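Two months with the Sulholm simulated gripper pack

I put off writing this review until I had finished the whole door set, and doors take a long time when you're as fussy as I am. Sulholm sells its gripper pack as an add-on for people who already have a two-armed robot running in simulation and would like better hands on it. I came to it from the Henare pack, which I used happily for a couple of years, so most of what follows is me holding one up against the other and muttering.

Installation was painless. I had both grippers on the arms before lunch, and the only thing I had to look up was the closing force, which is in its own settings file and not with the rest of the joint limits where I kept hunting for it. The default is 270 and I'd leave it there for a good long while before you start fiddling. I went up too soon and spent an evening blaming my controller for a jitter that was all my own doing!

My usual test is a lever handle on an interior door, with the arms run from the robot's own head view. I like levers because they punish a sloppy wrist. The fingers have to stay put while the whole hand travels along an arc, and with the Henare pack I was forever losing contact partway through the swing and having to back up and start over. I ran 700 door attempts with the Sulholm fingers, mostly left running overnight, and my notes have far fewer lost grips in them than I'm used to.
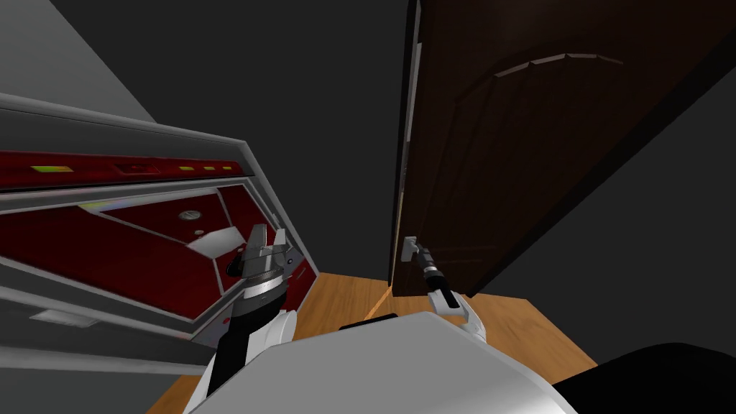
Isla Goodwin wrote in after I posted my early notes to say that she had the opposite experience with round knobs, where the Sulholm fingers slipped for her until she lowered the approach speed by half, and she wondered whether I'd tried any. I have now, Isla, and you're right. Knobs are the weak spot. Slowing down helps, and so does coming in a little off center, but the Henare fingers are still kinder on anything round.

Now, the controller side. I drive everything through a Pernstead controller, and I was nervous about the pairing (the Sulholm manual never mentions it). No trouble at all. Grip commands go out, the fingers answer, and the wrist doesn't wander while they close. The one thing I'd love is a contact readout for each finger. At present you get a single number for the hand, and when a grasp is lopsided you're left squinting at the camera view to work out which side is doing the holding.

About that camera view. I look nearly straight down past the body with both arms in sight, and I've grown fond of it, though it took me a week to stop tilting my head at the monitor. Having the idle hand visible is a real comfort when the other one is busy with a handle, and the pale fingers on the left show up nicely even against a dark wall.
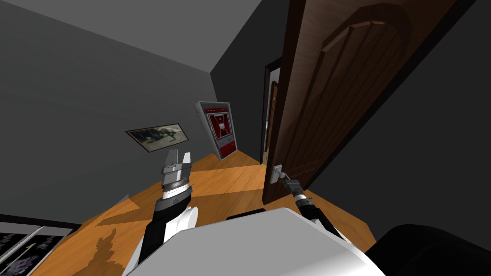 Right gripper on the lever, left gripper open.

As for price, I paid for the single-seat license and don't regret it. If you mostly open doors and drawers, I'd say go ahead. If your work is all knobs and jar lids, hang on to Henare a while longer, or have a look at Zorkley, whose trial version I've downloaded and hope to get to in December. I'll run it through the same door set and add my notes at the bottom of this page.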